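We've been teaching people to speak, read and write a new language in Olside for longer than most of us care to add up, and we still get a little nervous on the first evening of term. If you've landed on this page because you're thinking of joining a class, or because a friend keeps telling you that you ought to, welcome! Put the kettle on and we'll tell you a bit about ourselves.

# About the Irner Language School

The school began as an evening conversation group above a bakery. People who had moved to Olside for work wanted to practice their English, people who had grown up in town wanted to learn Lithuanian or Swedish or Spanish, and before long the two groups were swapping lessons and recipes and staying long after the bakery had locked its front door. We had one shelf of dictionaries, most of them missing a cover, and a coffee pot that had to be held at an angle. When the bakery needed its upstairs back, we moved to our present home on Gokby Street, a brick building with tall windows and a staircase that creaks on every step but one.

The name comes from the Irner, the little river that runs behind the building. In spring you can hear it from the back classroom, and our beginners tend to learn the word for "rain" rather early.

## How we teach

Our groups are small and we like them that way. Everybody talks in the first lesson, even if all you can manage is your name and what you had for breakfast. We do teach grammar – we're quite fond of it, to tell the truth – but we bring it in when you've already bumped into the thing it explains. A past tense makes a lot more sense once you've tried to tell your neighbor about your weekend and gotten stuck halfway.

Each course runs for 8 weeks, with two lessons a week. Between lessons there's homework, which we try to keep to the sort of thing you can do on the bus: a short recording to listen to, a paragraph to read, a few sentences to write about your own life. We mark all of it by hand, in green ink, and we write comments in the margins that are sometimes longer than what you wrote.

We also hold an open table every month, when any student at any level can come and talk with whoever turns up. Beginners are often surprised by how much they follow. The advanced students are often surprised by how fast the beginners learn to tell jokes. It usually ends late, and somebody always brings too much cake.
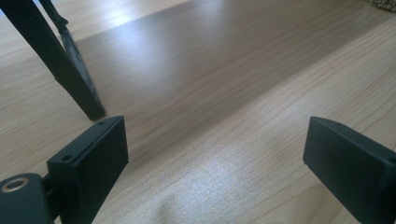

## The Rimkutė Library

Our lending library takes its name from the family who gave us the first few boxes of books, and it has grown well beyond what we ever planned for. There are 1466 titles in it now, from picture books and easy readers to thick novels that come back with tea stains and penciled notes. We like the notes. Please go on writing them, lightly, and leave the last page alone so as not to spoil the ending.

Any enrolled student can borrow two books at a time for as long as a course lasts. If you've finished your course and still have a book out, we'd be glad to see it again, and we'd be even gladder to see you.

## Who comes here

All sorts of people, really. We have nurses who come straight from a shift, grandparents who want to talk with grandchildren in another country, teenagers getting ready for exams, and couples who signed up together and now argue cheerfully in their second language. Some stay for one course and some have been with us for years, moving from one language to the next as if they were working their way along a shelf.

## Joining us

New courses start in January, April and September. Before you enroll we'll invite you in for a short chat to find the right group for you – there's no test, and you can't get it wrong. The office is open from ten in the morning until the last class finishes, so drop by, ring the bell by the side door and give us a minute to get down the stairs.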